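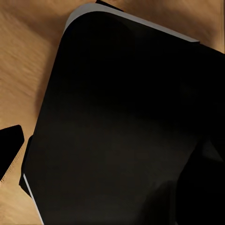

Veltmont Handwerksanfragen: Datenblatt

Gegenstand
Der Datensatz enthält Anfragen privater Auftraggeber an Handwerksbetriebe in Mircombe und Dendudside. Erfasst sind Freitexte zu Dacharbeiten, Fliesen, Malerarbeiten und Zaunbau. Die Texte liegen in deutscher Übersetzung und im Original vor.

Umfang
104 Anfragen in 32 Gewerkekategorien, je Anfrage höchstens 10 Sätze. 20 Einträge bilden den Prüfteil und dürfen nicht zur Anpassung von Modellen verwendet werden.

Felder
id: laufende Nummer
gewerk: Kategorie gemäß Liste gewerke.csv
text_orig, text_de: Wortlaut der Anfrage
ort: Mircombe oder Dendudside
dringlichkeit: niedrig, mittel, hoch

Aufbereitung
Namen, Anschriften und Telefonnummern wurden entfernt. Die Zuordnung der Gewerke erfolgte durch Colette Renaud und Wing-yan Hsu; abweichende Urteile entschied Benoît Charpentier.

Bekannte Einschränkungen
Anfragen zu Heizungsanlagen sind unterrepräsentiert. Maßangaben in Fuß wurden nicht umgerechnet. Das Feld dringlichkeit ist bei älteren Einträgen teilweise leer.

Nutzung
Die Weitergabe an Dritte bedarf der schriftlichen Zustimmung. Ansprechpartnerin: Clémence Jacquet. Die nächste Fassung erscheint im September.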